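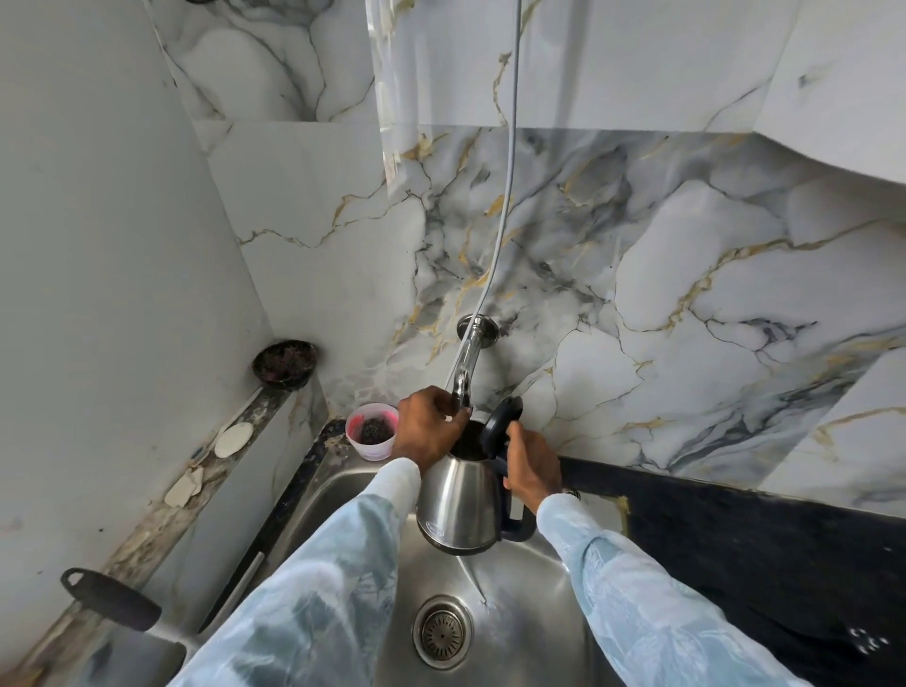
Wie oft muss das Ferienhaus Dunstan vor der Vermietung geprüft werden?

Einmal im Jahr vollständig, und zwar im März, bevor die ersten Gäste kommen. Bei jedem Gästewechsel genügt die Kurzfassung am Ende dieser Liste.

Prüfliste Haus Dunstan, Jahresbegehung
Geprüft von: Liv Sæther
Mitgelaufen und Leiter gehalten: Clem Lowther
Verwaltung: Wurnora Ferienhäuser, Büro Astusside

Bewertung: i. O. = in Ordnung, M = Mangel, N = nachprüfen. Die vierte Kategorie »geht schon« aus dem Vorjahr wurde gestrichen.

1. Zugang und Außenbereich

1.1 Hausnummer von der Straße aus lesbar: i. O.
Kommentar: Seit die Hecke geschnitten ist. Vorher war die Hausnummer eher ein Gerücht.

1.2 Stufen vor der Haustür fest, Kanten unbeschädigt: M
Kommentar: Die unterste Stufe kippelt. Laut Gästebuch kippelt sie »charmant«. Neu setzen.

1.3 Außenleuchte mit Bewegungsmelder: i. O.
Kommentar: Reagiert auf Menschen, Katzen und Wind.

1.4 Handlauf Kellertreppe: N
Kommentar: Hält, wenn man ihn nicht benutzt. Zwei Schrauben fehlen, Clem hat welche im Auto. Das hat er letztes Jahr auch gesagt.

2. Rauchwarnmelder und Fluchtwege

2.1 Melder in allen Schlafräumen und im Flur vorhanden: i. O.

2.2 Prüftaste an jedem Melder gedrückt: i. O.
Kommentar: Der Melder im kleinen Schlafzimmer ist so laut, dass die Nachbarin herüberkam. Sie gilt damit als in die Rettungskette eingebunden.

2.3 Batterien bzw. Austauschdatum: M
Kommentar: Der Melder im Flur ist abgelaufen. Auf dem Gehäuse klebt ein Zettel »bald tauschen«, die Handschrift kennt keiner mehr.

2.4 Fluchtweg Terrassentür frei: M
Kommentar: Davor steht der Wäscheständer. Er steht immer davor. Neuer Platz: Abstellkammer. Bitte auch wirklich dort.

2.5 Schlüssel der Terrassentür: i. O.
Kommentar: Steckt von innen. Die frühere Lösung, ihn »sicher« in der Teedose aufzubewahren, wird nicht wieder eingeführt.

2.6 Feuerlöscher, Prüfplakette gültig: i. O.
Kommentar: Diente bislang als Türstopper. Hängt jetzt an der Wand, die Tür fällt seitdem zu.

3. Küche

3.1 Löschdecke griffbereit, nicht über dem Herd: i. O.
Kommentar: Hing über dem Herd. Umgehängt.

3.2 Netzkabel der Kleingeräte ohne Risse oder Quetschungen: M
Kommentar: Toaster aussortiert. Das Kabel war mit Paketband repariert, immerhin sorgfältig.

3.3 Mehrfachsteckdosen nicht hintereinandergesteckt: M
Kommentar: Zwei gefunden, eine in der anderen. Getrennt und mit Bedauern in die Kiste gelegt. Eine zusätzliche Wandsteckdose ist bei Wurnora angefragt.

3.4 Dunstabzug, Fettfilter gereinigt: N
Kommentar: Der Filter weicht ein. Nachschauen, bevor wir fahren — sonst finden ihn die Gäste im Spülbecken.

3.5 Unterschrank Spüle trocken, Anschlüsse dicht: i. O.

3.6 Reinigungsmittel in Originalbehältern: M
Kommentar: Eine unbeschriftete Flasche, grüne Flüssigkeit. Clem tippt auf Spülmittel. Getippt wird hier nicht, Flasche zur Sammelstelle.

4. Wasser und Heizung

4.1 Leitungen nach der Winterpause gespült, warm und kalt: i. O.
Kommentar: Alle Zapfstellen, auch die Gästetoilette, an die sonst nie jemand denkt.

4.2 Haupthahn gängig und beschriftet: N
Kommentar: Gängig ja. Beschriftet mit »NICHT DIESER«. Den anderen haben wir nicht gefunden, also ist es wohl doch dieser. Neues Schild.

4.3 Zählerstände
Haus: 1.617
Garten: 1.123
Kommentar: Beide Zähler gehören zum selben Grundstück, auch wenn das Büro in Astusside gern einen davon vergisst.

4.4 Heizung, Druck und Sichtprüfung: i. O.
Kommentar: Geräusch unverändert. Wartung macht die Firma Desingate, Termin ist angefragt, Rückruf wurde versprochen.

5. Bad und Obergeschoss

5.1 Fehlerstromschutzschalter ausgelöst und wieder eingeschaltet: i. O.
Kommentar: Clem war zu diesem Zeitpunkt mit dem Staubsauger beschäftigt und bittet künftig um Vorwarnung.

5.2 Antirutschmatte in der Wanne: M
Kommentar: Vorhanden, rutscht.

5.3 Fenstersicherungen Kinderzimmer: i. O.

5.4 Etagenbett, Absturzsicherung und Leiter fest: i. O.
Kommentar: Persönlich getestet. Die Matratze ist kein Sicherheitsmangel, darf aber trotzdem weg.

6. Kurzfassung für den Gästewechsel

Melder im Flur drücken.
Terrassentür frei, Schlüssel steckt.
Herd aus, nichts Brennbares auf den Platten.
Kabel ansehen, Verdächtiges ausstecken und mitnehmen.
Feuerlöscher hängt und hält keine Tür auf.
Notfallblatt am Kühlschrank, Telefonnummern lesbar.

Mängel bitte mit Ziffer ans Büro melden. »Das Ding oben wackelt wieder« konnte zuletzt nicht zugeordnet werden.

Offen bis zur ersten Anreise: 1.2, 2.3, 5.2 sowie der Handlauf. Nachprüfung durch L. Sæther, Schrauben durch C. Lowther.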